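Bimanual sorting: does relabelling failed grasps help, or is it just more data?
Forum › Manipulation › Methods and results
November 2019

ckorrigan_arm
Posting a result for comment before I write it up. Two arms, two bins, small translucent parts. The policy is trained by imitation on teleoperated episodes. The baseline used successful episodes only. The second version also used the failed ones, cut at the point of failure and relabelled with whatever end state the arms had reached.

Same network, same training steps. Success over 100 trials each went from 47 to 71. A trial counts as a success if the part ends up in the other bin and neither bin has shifted. The extra data came to 34 failed episodes, all collected in September.

Clodagh Corrigan

nbuschmann
What is the split between arms? If most of the gain is on one side I would look at calibration before the method.

ckorrigan_arm
Mostly the right. The left was already decent on the baseline. We recalibrated both arms before each block of trials and the offsets did not move enough to explain it.

tulport_bench
I don't think you can claim relabelling does the work here. You added 34 episodes. Add 34 successful ones instead and see what happens. We ran something close to this on the Tulport bench and extra clean demos gave us most of the same improvement.

ckorrigan_arm
Fair. The steps were matched but the number of episodes was not. I have enough spare successful episodes to run that control.

Irja K
Disagree with tulport_bench, at least in part. Failed episodes visit states that clean demos never reach – fingers closed a bit short of the rim, part tipped against the bin wall. More clean demos give you denser coverage of the same narrow path. If the control comes back at 60 I would still call relabelling useful.

tulport_bench
And if it comes back at 71?

Irja K
Then I would be wrong for this task. I would want to see it on an opaque part too, where depth is reliable. With translucent plastic a lot of the failures could be perception, and relabelling a perception failure teaches the policy something odd.

s_coughlan
Second the point about perception. Which camera are you relying on near the bin floor? With a flat part lying low in a bin we lose depth almost completely and the policy ends up working from colour alone. Clirnex users reported the same thing in the older thread.

ckorrigan_arm
Head view plus one on each wrist, colour only. We dropped depth early on for that reason. Head view from the relabelled policy attached. The grasp is the part that used to fail. 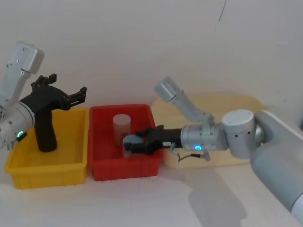 Fig. 1. Head camera view, relabelled policy. Right gripper on the small translucent part in the red bin, left gripper open at the yellow bin.

nbuschmann
The right forearm covers a lot of the view at that pose. Have you tried masking the head camera at test time? If success barely drops, the wrist view is carrying the grasp and Irja's perception argument gets weaker.

ckorrigan_arm
Not yet. Easy to add.

s_coughlan
Also worth checking the lighting. There is a fair shadow from the right arm on the table. Ours changed behaviour when the shadow crossed the bin rim, and it took us seven sessions to work out why.

ckorrigan_arm
Update. Control is done: 34 additional successful episodes, same steps, same trial protocol. 58 out of 100. Head camera masked, relabelled policy: 66.

tulport_bench
So a bit under half of the gain is plain data. I'll accept the rest, with the note that 100 trials leaves a wide interval. I would like a second seed before anyone cites it.

Irja K
A second seed, yes. And the opaque part.

ckorrigan_arm
Second seed is training now. The opaque part will have to wait until the bench is free again. I'll post both in this thread.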